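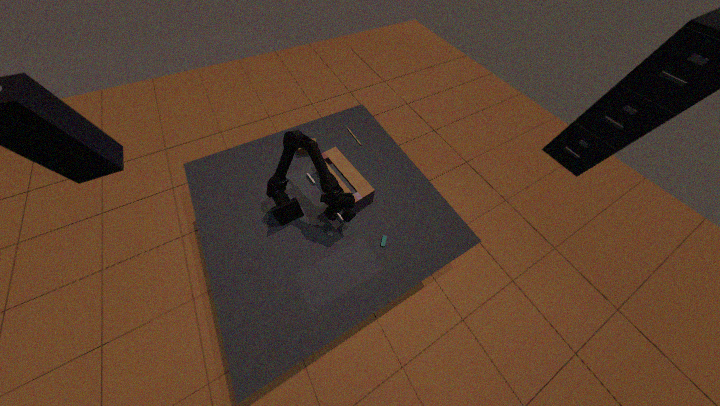 Print this page
E-mail this page

3.2 The simulated bench and the staff who used it

Figure 2. Simulated workcell with the arm, the slotted box and loose items on the gray work surface.

The study was carried out at the Castillo packing site, where small goods are sorted by hand before shipment. Staff planned each new task in the Jilutance simulator before it was moved to the floor. The layout in Figure 2 places a black arm beside a low box with a long, narrow opening in its top. A pen-like object, a thin stick and a small teal-green item lie on the surface around it.

Between February and the close of the study, 54 employees took part in planning sessions of 60 minutes each. The sessions produced 2582 logged trials. Before the change, a sorter's day was set by the line supervisor. Under the new arrangement, sorters proposed the order in which items should be handled and marked the trials they judged unsafe or wasteful.

Interviews showed mixed results. Many employees reported less reaching and lifting. Several stated that their work had become harder to explain to coworkers, and that time spent at a screen was not recognized in their job grade. Night staff attended fewer sessions and had less influence on the final layouts. Management agreed to revise the grades but had not done so when data collection ended on August 7, 2021. The pay records used in Section 4 therefore reflect the earlier grades.

Print | E-mail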